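I met Tadeusz Wieczorek in October, at the Wodau alumni dinner, and by dessert he'd talked me into joining the memorial row for our old classmate Lindqvist (I hadn't held an oar in 9 years!).

There were 3 of us in the boat that first morning, all engineers, all arguing about the stroke rate before we'd left the dock. Lindqvist would have loved it. He coxed us at Plullach and never once let us finish an argument.
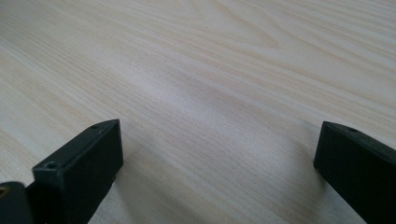

Pale wood, with the grain running in long streaks.

We rowed 10 miles for the scholarship fund, and my hands were a mess by the end. Tadeusz wants to go again next year, only farther. I said yes before I'd even gotten my shoes back on.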